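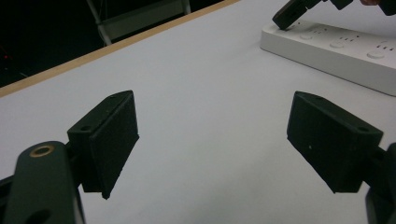 Does the Hurkus controller hold a gripper's zero overnight? Only if you leave it powered, and the manual saves this news for the appendix.

February 2024, gripper bench

Swapped the Movitz linkage for the Gultero one and reran the plug-in task, 16 tries each. Gultero missed four. Movitz missed more than that and I have stopped writing down how many, out of respect for whoever designed it.

Most of the trouble is slop at the finger pivots. Tightening the bolts cures it and also makes the trigger feel like a rusty stapler. Trudy Fairweather says grease. Trudy says grease about everything, but I'll try it before the next set.

Printed fingers are fine so far. The supplier rates them for 4000 closes – under what load, the sheet declines to say. Flat faces still let a plug body twist when you push on it. Want a shallow V groove in the next print, one side only to start.

To do: rezero both after every power cycle, relabel the cables, send the Movitz back before June or we own it.

Recent entries
Nanayakkara camera mount, second try
Hurkus firmware, rolled back again
Finger pads: rubber or bare print
Trigger springs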